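Search this forum Go
Print | E-mail this thread

Robots on the prep line: who's still got a job?
Posted January 24, 2021 by Kerstin Vogler

Pudmont put in three arms in August. I used to sort spuds. Now I watch an arm sort spuds and write down its feelings.

szalai_nights: Ours cut the lifting. My back votes yes.

remavel55: Your back, sure. We lost almost 50 shifts and got a "learning portal".

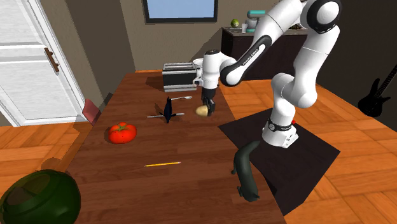
Reading time: 3 min

Kerstin Vogler: Our training sim. The arm practises on one potato-shaped thing, with a penguin for company. I practised on 400 a shift and got a hairnet.

szalai_nights: You could retrain as the penguin.

remavel55: Laugh now – that's next year's roster. Did anyone ask the floor first?

Kerstin Vogler: They asked us to name it. We went with Boranska, after the old supervisor. She's not speaking to us.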